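Prüfliste Besucherbereich, Justizvollzugsanstalt Clasodwood
Stand: 6. August 2021 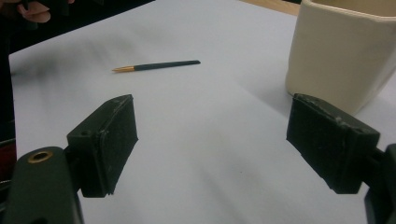 Die Prüfung umfasst die Besuchsräume und den Wartebereich im Haus Skikton.

1. Personenschleuse, Türverriegelung: in Ordnung.
2. Notruftaster in den Besuchskabinen: Taster in Kabine 5 löst verzögert aus. Instandsetzung durch Fa. Pekent beauftragt, Frist 30 Tage.
3. Schließfächer für Besucher: Schlüssel Nr. 809 fehlt weiterhin, bereits im Juni beanstandet. Schloss austauschen.
4. Höchstbelegung Wartebereich (60 Personen): Aushang vorhanden.
5. Fluchtweg Hof: freigehalten.

Nachprüfung zu 2 und 3 erforderlich.

gez. Stojanović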